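4. Setting Up the Stemware Stand

Read this section before you hang a single glass. The Skutside stand is a simple object, a chrome base with a curved rod coming out of it, and our returns desk in Vadville can confirm that simple objects get put together wrong all the time.

4.1 Choosing a spot

1. Clear a patch of flat, hard tabletop. Tablecloths are lovely. Take yours off.
2. Wipe the table, then wipe the underside of the base. One crumb is enough to make the whole thing rock.
3. Set the base down at least 200 mm from the edge of the table. Double that if you own a cat.

NOTE: The base is a mirror in everything but name. It will show off whatever is on your walls, including the wallpaper you keep meaning to replace.
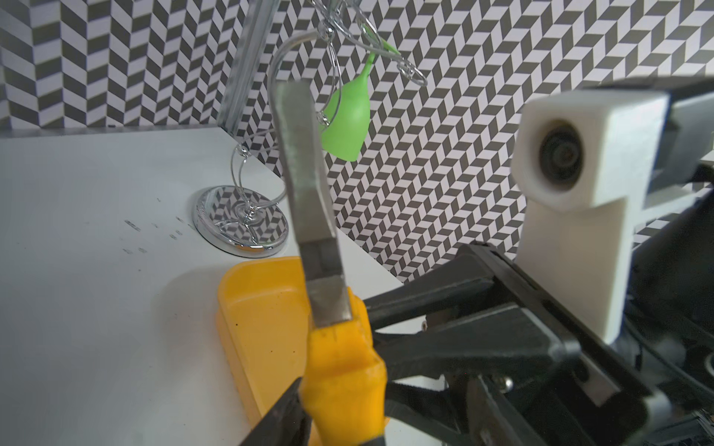
Fig. 7. Stand on a white tabletop, with the wall's chevron pattern reflected in the base.

4.2 Fitting the rod

4. Thread the rod into the base by hand, turning clockwise. Stop when it stops.
5. Tighten with the supplied key, 2 quarter turns. A third quarter turn is how threads get stripped.
6. Give the rod a gentle push from each side. If it wobbles, back it out and start again at step 4. Folding a napkin under the base does not count as a repair.

CAUTION: Do not straighten the rod. It is supposed to curve like an S. We have had letters.

4.3 Hanging the glasses

7. Hang dry glasses only, upside down, by the foot.
8. Load opposite sides in turn so the weight stays even. The full load must not exceed 700 g.
9. Let go slowly.

CAUTION: Empty glasses only. We would have thought gravity covered this one, but Darius Kļaviņa in customer service has asked us to put it in writing.

4.4 Cleaning

Use a soft cloth and warm water with a drop of dish soap, then dry right away. Steel wool will take off the fingerprints, along with the chrome. For stubborn water spots, try a little white vinegar and rinse well.

Spare keys are part no. 736 and can be ordered from the Skeltdale warehouse, which is closed on Friday afternoons.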